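Match Play Returns to Hollasby in October 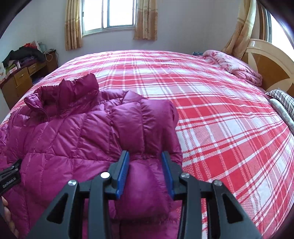 CLUB GOLF

The fall match play bracket is back at Hollasby Golf Course this October, and the format has changed enough that returning players should read the rules sheet again before signing up. The old version was a straight knockout. If you drew a hot putter in the first round, you paid your entry, played 14 or 15 holes and went home. Attendance dropped after the opening weekend every year, and the survey cards said why.

This year the field is split into groups. Everyone gets three matches, win or lose. A win is worth two points and a tie after 18 holes is worth one. There are no extra holes in the group stage. The top player in each group goes through to the knockout rounds, and ties in the standings are settled by the result between the two players, then by total holes won. Conceded holes count as holes won.

Strokes are given at full handicap difference off the lower player, taken from the card in the usual order. Last year we used 90 percent, and there were enough arguments over rounding that it was dropped. Players with a plus handicap should check with the shop before their first match, as the software has been adding their strokes to the wrong side.

The maximum difference in any match is 12 strokes. A player who would get more than that can still enter, but will be playing with 12. This was the most debated part of the new format. Higher handicappers did very well in the past two brackets, and some low players stopped entering. Three seasons of results were looked at over the summer, and most of the lopsided matches came from gaps larger than that. The cap will be looked at again over the winter.

Matches are played from the white tees for everyone under 65 and from the green tees for anyone older who wants them. If two players use different tees, the course handicap takes care of the difference and no further adjustment is made. Women may play the green or the red tees and should say which when they enter, so the shop can set the handicap correctly.

A few words on the course. The seventh green was recut in the spring and is still slower than the rest. The front bunker on 11 is being rebuilt and is ground under repair until further notice, so take free relief at the nearest point, no closer to the hole. The long par 5 on the back side will be played from the forward tee box while the path is repaired. Mornings can be frosty by the middle of the month. When there is frost, the first tee stays closed until the greens crew opens it, and all times move back in order. Please stay off the practice green as well until then. Dress for a cold start and a warmer finish.

Carts are allowed in every match. Caddies are allowed. Range finders are allowed with the slope feature turned off, and if your opponent asks you to show that it is off, show it. Pull carts can be rented from the shop but there are only 5 of them, so bring your own if you have one.

Pace of play was the other common complaint last year. Matches go off as foursomes, two matches to a group, and the target is four hours and ten minutes. Concede short putts when the hole is already decided. If a match closes out early, the players may finish the round for a posted score, provided they keep up with the group in front.

The winner gets $1,000 in shop credit and the runner-up gets half of that. Semifinalists receive a sleeve of balls and a free entry into the spring four-ball. There is also a closest-to-the-pin prize on the fourth hole each week, donated by Bratero Driving Range, good for a month of buckets. Shop credit is good through the end of next season and can be used for lessons, but it cannot be applied to annual dues.

Players from Morris and Farer may enter this year under the shared play agreement. They pay the same entry fee and need a current handicap from their home course. They do not need to buy a guest pass on match days, but practice rounds are at the regular guest rate.

Sign-up is at the counter or by phone. The shop opens at 7 a.m. Entries close when the bracket is full, and after that names go on an alternate list in the order they come in. Alternates can be called in up to the first match. Once a group has started, a player who drops out forfeits the remaining matches and opponents are given two points and a three-hole win for each.

Scores should be turned in by the winner before leaving the course. For a tie, either player can do it. Group standings will be posted by the locker room door and updated each evening.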